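Griffplanung im Behälter: Software-Stand Juni, Arbeitsgruppe Manipulation Orcombe (Thread, 14 Beiträge)

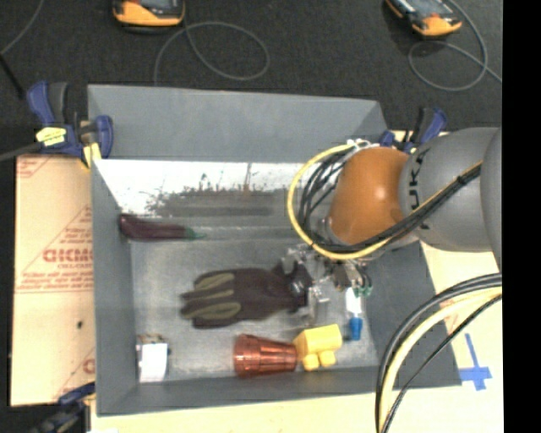
Ľubica Doležal

1/14
Die Arbeitsgruppe hat den Planungsteil ihrer Software für das Greifen aus Behältern überarbeitet. Die neue Fassung trägt den Namen Evar 2 und löst die bisherige Ablaufsteuerung ab. In diesem Thread werden die wesentlichen Änderungen zusammengefasst.

2/14
Ausgangspunkt war die Trennung von Wahrnehmung und Planung. Bisher wartete der Planer auf eine vollständige Segmentierung aller Objekte. Evar 2 beginnt mit der Bewertung, sobald für eine Region ein ausreichend sicheres Tiefenbild vorliegt.

3/14
Weiche Gegenstände bleiben der anspruchsvollste Fall. Ein dunkler Arbeitshandschuh hat keine feste Form, an der sich ein Modell ausrichten ließe. Griffkandidaten werden deshalb direkt aus der lokalen Geometrie abgeleitet, beim Handschuh bevorzugt am Bund.

4/14
Transluzente Objekte wie der liegende rötlich-orange Becher liefern an ihren Facetten unzuverlässige Tiefenwerte. Fehlende Messpunkte werden nicht mehr interpoliert, sondern als unbekannt geführt und im Planer mit einem Aufschlag belegt.

5/14
Zur Kollisionsprüfung: Die schrägen Wände des Behälters sind nun als eigene Flächen hinterlegt. Das frühere Quadermodell schloss in Wandnähe Griffe aus, die mechanisch ausführbar waren.

6/14
Auch die Leitungen am KUKA-Arm sind im Modell berücksichtigt. Das Kabelpaket am orangefarbenen Gelenk wird als Hüllkörper mitgeführt, dessen Ausdehnung vom Gelenkwinkel abhängt. Leobardo Palacios hat die zugehörige Parametrierung erstellt und dokumentiert.

7/14
Der Regler arbeitet in der Annäherungsphase mit einem Zeitschritt von 50 ms. Kürzere Schritte wurden geprüft, brachten im vorliegenden Aufbau jedoch keinen messbaren Vorteil.

8/14
Für die Auswertung stehen 857 aufgezeichnete Griffversuche zur Verfügung. Jeder Datensatz enthält Gelenkwerte, Tiefenbilder, die Kandidatenliste und die Entscheidung des Planers. Abgebrochene Versuche sind ausdrücklich enthalten.

9/14
Die Wiedergabe erfolgt über das Werkzeug Potolano. Es erlaubt, eine Entscheidung mit geänderten Gewichten erneut zu berechnen, ohne den Arm zu bewegen. Eine Anleitung liegt dem Quelltext bei.

10/14
Bekannte Einschränkung: Berühren sich zwei Objekte, fasst die Segmentierung sie gelegentlich zu einem zusammen. Das betrifft Anordnungen wie Becher und gelbes Spielzeug an der vorderen Behälterwand. Der Fehler ist erfasst und noch offen.

11/14
Eine weitere Einschränkung betrifft kleine, flach aufliegende Teile. Der Planer bewertet sie derzeit zu niedrig, sodass sie regelmäßig erst am Ende eines Durchlaufs angefahren werden. Eine angepasste Gewichtung befindet sich in der Erprobung.

12/14
Die Schnittstelle zum Modul Camacho bleibt unverändert. Bestehende Konfigurationen können weiterverwendet werden; lediglich der Parameter für die Wandabstände ist neu zu setzen. Der alte Wert wird beim Start mit einer Warnung verworfen.

13/14
Rückfragen zur Parametrierung beantwortet Leobardo Palacios, Rückfragen zur Datenablage die Verfasserin. Fehlermeldungen bitten wir über das Ticketsystem einzureichen, jeweils mit Versionsstand und Protokolldatei.

14/14
Die nächste offene Sprechstunde der Arbeitsgruppe findet am Mittwoch statt. Behandelt werden die Segmentierung sich berührender Objekte und der Umgang mit unbekannten Tiefenwerten. Eine Anmeldung ist nicht erforderlich.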